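Primside Quilt and Coverlet Circle
Minutes of the December meeting

The meeting was called to order at 7:10 p.m. in the upstairs room at Nassar Hall, a little behind schedule, as several of us were still finishing the very good lemon bars and the coffee urn was slow to heat. Da-eun Gil was in the chair and welcomed everyone warmly, including two first-time visitors, both of whom had driven in from Trovow through the sleet.

Minutes of the previous meeting were read and approved with one correction: the batting order was for the wide roll, and the minutes had said the narrow.

Money
We began the month with $469 in the account and, after paying for hall rent and thread, closed it with $429. Members were happy to leave the dues as they are for now. There was some friendly back and forth over whether the sewing machine service should come out of this account or out of the raffle money, and it was agreed to use the raffle money this once and talk it over again in the spring.

Winter show
Da-eun reported that we have 34 entries for the show, and thanked all those who got their forms in early – and, with a smile, those who didn't. The old school at Skularitz has said yes to lending us the long tables again. Hanging rods are still short, so anybody with a spare closet pole at home is kindly asked to bring it along and put a name on it with tape. Labels should be sewn on the back, lower left corner, and should give the maker's name and the name of the pattern if there is one.

A long and pleasant discussion followed about whether store-bought bedspreads that have been mended or re-backed ought to have their own class. Some members felt strongly that mending is every bit as much work as piecing, and one recalled re-backing her mother's spread over an entire winter with a baby on her hip. Moved and seconded that a mending class be added this year with a ribbon but no cash prize. Carried.
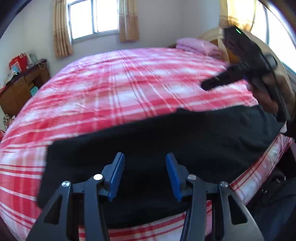
The question of judging was then taken up. It was felt that 2 judges would be plenty, provided they are willing to stay through lunch, and Da-eun will write to the Skularitz guild to ask for names.

Other business
The key to the fabric cupboard has been found in the button tin. Would whoever borrowed the large cutting mat please return it before the show.

Next meeting will be at the same hour, same room. Please bring scraps for the swap basket, washed and pressed if you can manage it.

Adjourned at 8:55 p.m.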